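Greifer-Vergleich in der Simulation: Spitzfinger oder Parallelbacken?

Forum › Mobile Manipulation › Greifer und Endeffektoren

servo_susi
Moin zusammen,
hab seit Montag zwei Greifermodelle in der Sim laufen und komm nicht weiter. Einmal den Iltov mit den spitzen Fingern, einmal die breiten Parallelbacken von Stanbridge. Arm und mobile Basis bleiben gleich, Regler auch, nur der Endeffektor wird getauscht. Aufgabe: flache Schachteln von Tischkanten nehmen, dazu Kleinkram vom Boden.

Stand bisher:
Iltov, 3000 Episoden, 178 Fehlgriffe
Stanbridge, 3000 Episoden, fast doppelt so viele

Klingt eindeutig, ich trau dem aber nicht. Bei den spitzen Fingern ist die Kontaktfläche so klein, dass der Solver irgendwas zusammenrechnet. Wie macht ihr das? Mesh-Kollision oder Primitive?

kabelsalat_ol
Primitive. Immer. Mesh an Fingerspitzen ist Glückssache, da springen dir die Kontaktpunkte pro Zeitschritt hin und her. Zwei Kapseln pro Finger, fertig.
Welche Reibung hast du drin?

servo_susi
0,8 für beide. Weiß schon, nicht realistisch, der Stanbridge hat in echt Gummi drauf.

kabelsalat_ol
Na dann vergleichst du doch gar nichts?? Der eine lebt vom Belag, der andere von der Geometrie. Gib beiden denselben Wert und der mit Gummi verliert halt.

Gegenpol
Seh ich anders. Gleiche Reibung ist als erster Durchgang völlig ok, dann weiß man wenigstens was die Geometrie bringt. Belag kommt danach als zweite Variable. Alles auf einmal drehen und hinterher rätseln kann jeder.
Was mich mehr interessiert – wo sitzt die Kamera? Mit breiten Backen verdeckst du dir am Ende die halbe Schachtel, und dann sind die Fehlgriffe vielleicht ein Wahrnehmungsproblem und gar keins vom Greifer.

servo_susi
Guter Punkt mit der Verdeckung. Kamera sitzt an der Basis und schaut über das Gehäuse weg nach vorn. Handgelenkkamera hab ich noch nicht eingebunden, der Treiber von Plasance mag meine Version nicht.

Mal ein Render aus der Wohnszene, Iltov montiert:

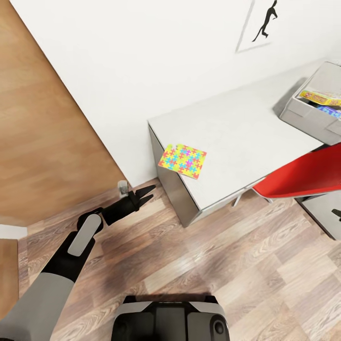
Iltov-Greifer mit offenen Spitzen über dem Holzboden, rechts davon der weiße niedrige Schrank mit der Puzzleschachtel.

Die gelbe Puzzleschachtel ist das Hauptziel. Steht vorne leicht über die Kante, da müsste man eigentlich von vorn drunter und oben drauf kommen. Mit den Spitzen geht das ganz gut. Mit den breiten Backen schiebt er sie meistens nach hinten auf die Platte und dann ist Ende, flach aufliegend kriegt sie keiner von beiden.

kmninami_fan
Hat Kohei Minami nicht mal was zu Kantengriffen vorgetragen? Der zieht die Schachtel erst absichtlich weiter über die Kante und greift dann. Finger von oben drauf, ziehen, umgreifen. Bräuchte halt Kraftregelung, mit reiner Positionsregelung drückst du dir die Schachtel platt bzw. in der Sim durch die Platte durch.

servo_susi
Durch die Platte hatte ich schon, ja. Zweimal :)
Kraftregelung geht, der Okafor-Regler kann Impedanz, hab ich nur noch nie sauber parametriert. Hat jemand Startwerte?

Gegenpol
Fang weich an. Steifigkeit in z runter, x und y lassen, Dämpfung so dass nix schwingt. Und den Zeitschritt kleiner, bei 4 ms brauchst du über weiche Kontakte nicht reden.

kabelsalat_ol
Jetzt wirds aber absurd. Sie wollte Greifer vergleichen, nicht die ganze Regelung neu bauen. Mit Impedanz gewinnt am Ende der Regler, egal was vorne dranhängt.

Gegenpol
Ein Greifer ohne passende Regelung sagt dir halt auch nichts über den echten Einsatz. Auf der Hardware fährt doch keiner blind Position gegen eine Tischplatte.

kabelsalat_ol
Doch, wir. Seit Jahren. Mit Federung im Handgelenk.

Gegenpol
Das ist Impedanz, nur in Blech.

i_quintanilla
Kurz reingrätschen: wie sieht das bei euch mit dem Stuhl aus? Die rote Sitzschale steht ja direkt vor dem Schrank, da wär mein Arm bei der Hälfte der Anfahrten in der Lehne oder im Sitz. Zählst du Planungsabbrüche als Fehlgriff? Bei mir waren das mal 22 Prozent aller "Fehler" und der Greifer konnte nix dafür.

servo_susi
Öhm. Ja. Werden mitgezählt. Mist.
Der Stanbridge ist auch breiter, der bleibt da bestimmt öfter hängen. Muss ich trennen, Abbruch vor Kontakt und Abbruch nach Kontakt.

i_quintanilla
Mach das zuerst, bevor du an der Reibung drehst. Und spiegelnder Boden an oder aus? Für Tiefenkamera ist das in der Sim oft egal, für RGB-Segmentierung bei uns nicht. Wir hatten dauernd Geisterobjekte in den Reflexionen.
Gruß, Imani

servo_susi
An, und die Dielen sind randomisiert, also Maserung und Farbe. Geister hab ich noch keine gesehn, hab aber auch nicht gesucht.

kmninami_fan
Wenn du die Logs eh neu auswertest, schreib die Fingeröffnung beim ersten Kontakt mit raus. Da sieht man sofort ob er zu eng anfährt. Bei flachen Schachteln war das bei mir der Hauptgrund fürs Wegschieben, kein Reibungsthema.

servo_susi
Ok, Plan für heute Abend: Abbrüche trennen, Kapseln statt Mesh, Öffnung loggen. Reibung bleibt erstmal gleich (sorry kabelsalat). Impedanz dann als eigener Durchlauf mit beiden Greifern.

kabelsalat_ol
Meinetwegen. Aber dann schreib bei den Zahlen dazu dass der Belag fehlt, sonst kauft hier wieder einer den falschen.

servo_susi
Mach ich. Auswertung häng ich hier dran wenn der Rechner durch ist, die Stanbridge-Läufe dauern leider am längsten.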